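Wire gauge and the bench supply, part 2
20/06/2020

The Peltonen supply on my bench sags under load, and last week I set out to learn how much of that was the supply and how much was my own wiring. Most of it was the wiring.
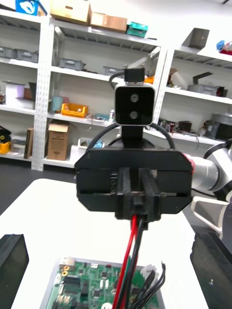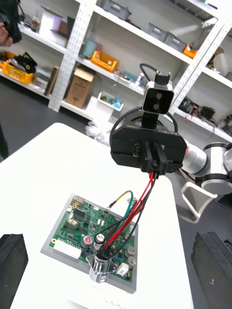
Red and black, as usual.

The leads I had been using were 22 AWG, five feet each way. Copper at that size runs near 16 ohms per 1,000 feet, so ten feet of conductor comes to 0.16 ohms. At 2 amps the drop is 0.32 volts. On a 12 volt rail that goes unnoticed. On a 3.3 volt rail it is almost a tenth of the supply, and the board resets.

I swapped in 16 AWG, which is near 4 ohms per 1,000 feet. Same length, same load, calculated drop 0.08 volts. The meter read slightly more, and I put the rest down to the banana plugs. Two of them were loose in their sockets and have been replaced.

Remote sense would fix this properly. The Peltonen has the terminals on the back, still with the factory jumpers across them. I have ordered a four-conductor cable from Zarach and will repeat the measurements in October, when the bench is free again.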